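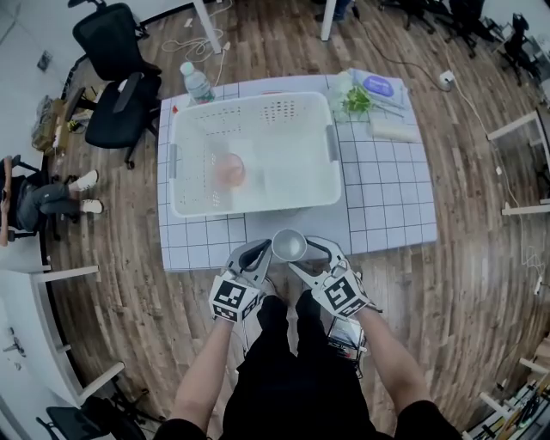

White basket on the grid mat, greens at the back, small metal bowl at the front edge.

How to wash and store leafy greens with one basket and one bowl
By Amr El-Sayed

When I moved to Drambridge I had a very small kitchen, and every week I threw away greens that became yellow and soft in the refrigerator. My neighbor in Pickering Street showed me how her family does it. I changed a few steps, and now my greens stay good for 6 days, sometimes more.

What you need

A large plastic basket with holes in the sides. Mine is white, with rounded corners and a handle slot on each short end.
A small metal bowl.
A mat or a big towel to protect the table.
A clean cotton cloth, or paper towels.
A bag or a box with a lid.
White vinegar, only if the greens have a lot of soil.

Prepare the table

Put the mat on the table first. I like a mat with printed squares, but this is only my taste. The basket goes toward the back and the front stays free for your hands. Put the greens on one side, still in their plastic, and open them only when you are ready. If you have a low table, sit on a cushion, or your back will complain before the work is finished.

Sort before you wash

Take off the plastic and any rubber band. Open the bunch and look at the stems. Leaves that are brown or slippery go in the small bowl. Please do this before water touches anything, since one bad leaf can spoil the others during storage. Cut a thin slice from the end of the stems and put this in the bowl also.

Wash

1. Fill the sink or a deep pot with cold water. For very sandy greens I add one spoon of vinegar.
2. Put the leaves in and move them slowly with your fingers. Do not squeeze.
3. Wait two minutes. The sand goes down to the bottom.
4. Lift the leaves out with your hands. If you pour everything through the basket, the sand comes back on the leaves.
5. Change the water and repeat until you see no sand.

If you used vinegar, the last water must be plain.

Drain

Put a folded towel in the sink and stand the basket on it. Lay the leaves inside in a loose layer, with the stems toward one end. Leave them 20 minutes, and turn them one time in the middle. My basket has a flat floor and water likes to stay there, so I lift one end a little with a spoon under it.

If you wash fruit on the same day, drain it first and take it out. Heavy fruit on top of wet leaves makes dark spots.

Dry and store

Spread the cloth on the mat and move the leaves to it. Roll it up softly, wait some minutes, and open it. The leaves should feel almost dry. Put a fresh paper towel in the bag, then the leaves, then close the bag but leave a small opening. Keep it in the lower drawer of the refrigerator. When the paper feels wet, change it.

Herbs with soft stems, like parsley, I keep standing in a glass of water with a bag over the top. Lettuce hearts I do not wash at all until the day I eat them.

Clean the basket

Rinse it with warm water and dish soap, and use an old toothbrush for the small holes. Let it dry upside down before you put it away.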